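# Driver's mates and removal packers – Haberkorn Removals

We are looking for two people to join our house removals crew from January. One post is for a driver's mate, who rides in the van and helps the driver through town. The other is for a packer, who spends more of the day indoors with boxes and blankets. Both travel out with the crew in the morning and back with it in the evening.

Haberkorn is a small firm. We move flats, offices and the odd piano, almost all of it inside the city and the villages round it. The yard is on the Wetstead side of the ring road, behind the tyre depot. Roswitha Pfeiffer runs the office and Detlef Ruppert plans the routes.

## The driving part of the day

People who apply often think the job is lifting. A good share of it is sitting in traffic and getting a large van from one address to the next without losing the morning. The mate reads the route sheet, rings the customer if we are late, watches the nearside and gets out to see the van back into a yard or a narrow street. You need to be comfortable on big junctions and multi-lane roads, and you need to be able to say "left lane" early enough for it to be of use.

Town roads of the sort we use:
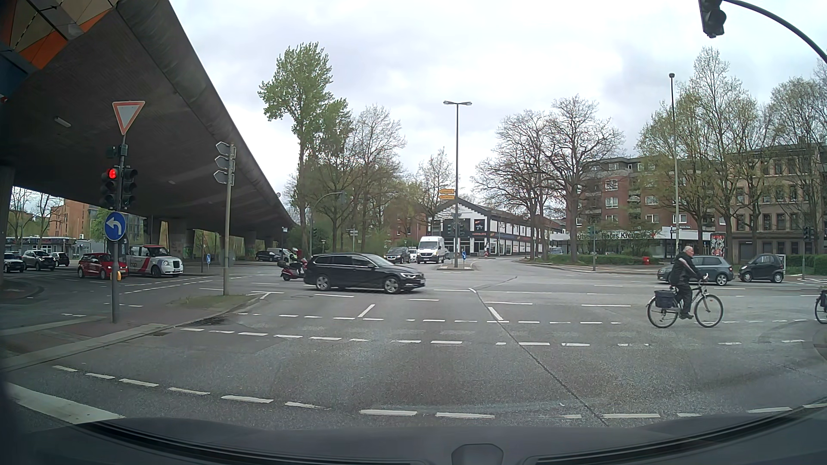
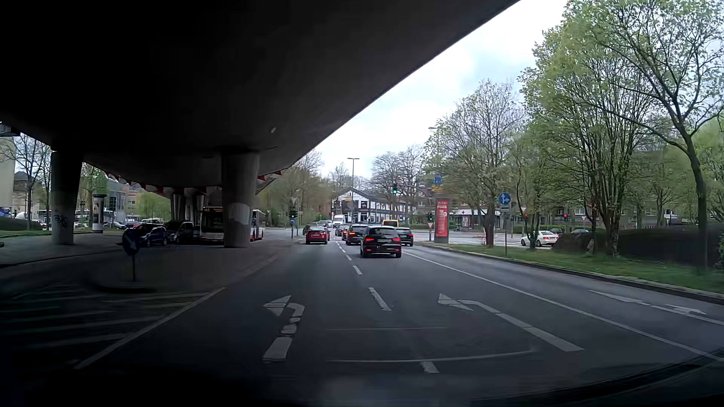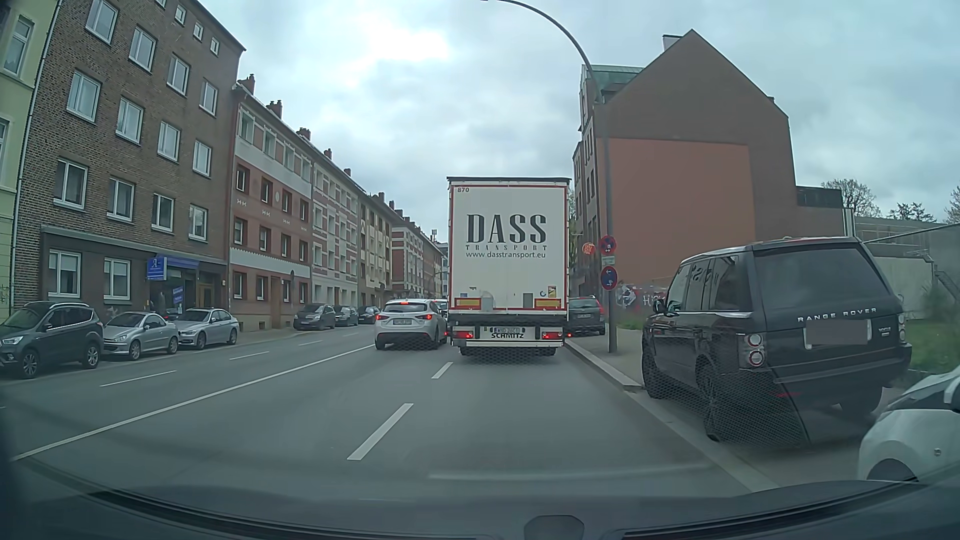 Detlef sends the route sheet out the evening before, with the lane to take at each large junction written next to it. He takes corrections, so if a turn has been closed or a loading bay has gone, tell him and it will be on the next sheet.

Unloading space is the other half of it. Where we can, we book a bay outside the house. Where we can't, the mate finds the nearest legal place to stop and works out how far the furniture has to be carried. We don't stop on pavements or in bus lanes, even for five minutes, and we don't ask anyone to.

## Driver's mate – what you will do

- Check the van in the yard before leaving: straps, blankets, trolley, ramp, first aid box
- Keep the route sheet and the job sheet up to date during the day
- Guide the driver when reversing, using the hand signals we teach you
- Load and unload with the crew
- Sweep out the van at the end of the shift

## Packer – what you will do

- Wrap and box crockery, books, lamps and pictures
- Label every box with the room it is going to
- Take beds and wardrobes apart and put them together again
- Protect floors and door frames before anything heavy is moved

## What we ask for

For the mate's post, a car driving licence held for at least 2 years. You won't be driving the large van, but you may be asked to move the small one round the yard or take it home for an early start. For the packer's post no licence is needed.

For both posts:

- Able to lift and carry through a full shift, with stairs
- Polite in other people's homes
- Enough German to talk to a customer on the phone, or English and a willingness to learn
- On time – the van leaves at 6 in the morning and does not wait

Experience in removals is welcome. Ilse Diekmann came to us from a bakery and now leads the packing crew, so please don't be put off if you have done something else until now.

## What we offer

A permanent contract after a trial period of 3 months. Boots, gloves and a winter jacket are paid for by the firm. Overtime is written down and either paid or taken as time off, whichever you prefer. Time spent in traffic counts as working time from the moment the van leaves the yard. There is parking for staff and a covered rack for bicycles.

We can arrange a part-time contract for the packer's post. The mate's post is full time only.

## How to apply

Write a short letter saying which post you want and when you could start. A list of previous jobs is enough, and you needn't send a photograph or certificates at this stage. Post it to Roswitha Pfeiffer at the Haberkorn office or hand it in at the yard gate any working afternoon.

If we think it could work, you will be invited for a paid trial shift with Ilse or with Joscha Kleinschmidt, one of our drivers. Wear sturdy shoes and bring something to eat. Roswitha will ring you after the trial shift to tell you either way.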